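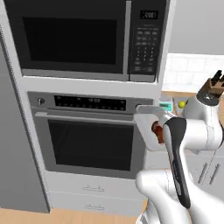
Sim kitchen, gripper at the right end of the oven handle

From: Lino Parisi
To: Tikano build list
Date: 14 March 2024
Subject: Re: oven door

Xuelian Wan wrote:
> Why not start on the microwave? Its handle is vertical
> and the wrist wouldn't have to go so low.

Fair question. I gave the microwave 11 tries in May and the elbow favoured the cabinet every time. The oven handle is long and forgiving, much like Fouzia.

Two things before I touch the real arm in the garage:

– grip force is still set to 6, a number I made up
– the right-hand knob is awfully close to the fingers

Ermanno, can you send your joint limits? Mine are optimistic.

Lino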